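### 3.2 Collecting the demonstrations

I'll admit we got this part wrong at first. Our February pilot used one tabletop, one operator (me) and 400 clips of the same small set of pick-and-place jobs, and the policy we trained on it was great at copying my habits and pretty bad at everything else. Move the table a little and it fell apart! So for the Penness set we changed almost everything about how we gather examples.

The biggest change was people. Telma Palma and Leandro Ulloa wrote a one-page task sheet that says what to do but leaves the how wide open, and we handed it to anyone willing to spend an afternoon with a hand-held gripper. Some folks pinch cloth by a corner, some grab it in the middle and drag. We kept both, as long as the task got done. The second change was the room. We stopped clearing it before each session, so people walk past, tables fill up with stuff, and the background is never quite the same twice (Arturo Donati fought me on this one, and I still owe him a proper ablation).

In the end we had 2,107 clips. We threw out 578 of them, mostly for lost tracking or for a task left half done, and the rest went into training. Lautaro Domínguez and I went through the borderline ones together, and when we couldn't agree we dropped the clip. I'd guess we were too strict with the cloth tasks, where a messy grasp can still be a fine one. Figure 4 gives a feel for the kind of space we were working in.

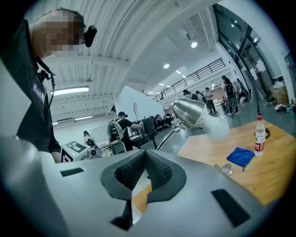

**Figure 4.** View from the hand-held gripper during collection, with a blue cloth and a water bottle on the table.

We don't crop or mask the background before training. I tried masking on a small subset and the policy got a bit worse on new tables, so I dropped the idea. How we line up the gripper poses across operators is covered in Section 3.3.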